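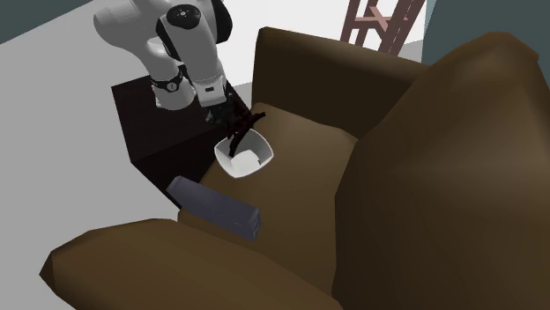
Sim view, arm at the bowl, armchair behind the table

Forum > Teaching by hand and teleop > Demos in sim: how fussy are you about the room?

ferumska_fan
Posted July 17, 2018

Right, I've been recording demos in the simulator for a couple of weeks now, driving the arm with a 3D mouse, and I've got 200 of them saved. The task is dull as anything: get the reddish-brown thing out of the white bowl and put it down next to the grey box. My trouble is the grasp. With a dark gripper over a dark table and a dark object I can hardly tell where my fingers are, so I creep in, stop, creep in a bit more, and all that dithering goes straight into the recording. Do you trim it out afterwards or start again?

hellstrom_bench
Start again, every time. I did a drawer task last September and kept all my wobbly ones, 800 in total, and the policy learned to hover over the handle like it was having second thoughts. Binned the lot.

dehuapan
I'd disagree with that, a bit. Pauses are easy to strip — drop any step where neither the arm nor the gripper has moved, job done. What you can't strip is you coming in from a daft angle because you couldn't see. Get yourself a second view from low down on the bowl side. You don't have to train on it, it's only for your own eyes.
Dehua Pan

hellstrom_bench
Dropping still frames is fine until you need the arm to wait for the fingers to close. Ask me how I know.

dehuapan
That's why I said neither! If the gripper is closing, you keep it.

hellstrom_bench
Fair, I skimmed. Still say the creeping is worse than the stopping, mind.

tinpot_teleop
Can I ask about the armchair? It's pushed right up against the table and the box is over the front of the seat. Does the arm ever have to reach out past the table edge? I had a sofa in one of mine and its collision shape was far fatter than the sofa I could see, so the wrist kept bumping into thin air.

ferumska_fan
Ooh, I hadn't thought of that. The layouts are shuffled for each episode so the furniture lands wherever it likes. I do get a little kick on the wrist sometimes when I go out over the seat, and I'd put it down to my own clumsy mouse hand. Will switch on the collision view tonight.

trygve_a
I'd go further and leave the mouse alone altogether. At Illurance we moved a real arm about by hand, copied the joint angles into the sim and got much smoother paths with 100 demos than we ever did with a mouse.
Trygve Amundsen

tinpot_teleop
Lovely if you've got a real arm :)

ferumska_fan
Quite! I've got a mouse and a laptop that sounds like a hairdryer.

dehuapan
Smooth isn't everything either, Trygve. Hand-guided paths look gorgeous but your arm never misses, so it never learns to have another go. I'd keep a handful where the first grasp slips and you recover.

trygve_a
We'll have to differ on that one. I've not seen slips help with fewer than 3000 demos.

ferumska_fan
Collision view is on, and the chair's shape does stick out past the cushion at the front. I'm shrinking it, adding the low view and redoing the worst ones first. Keeping two slips in for Dehua.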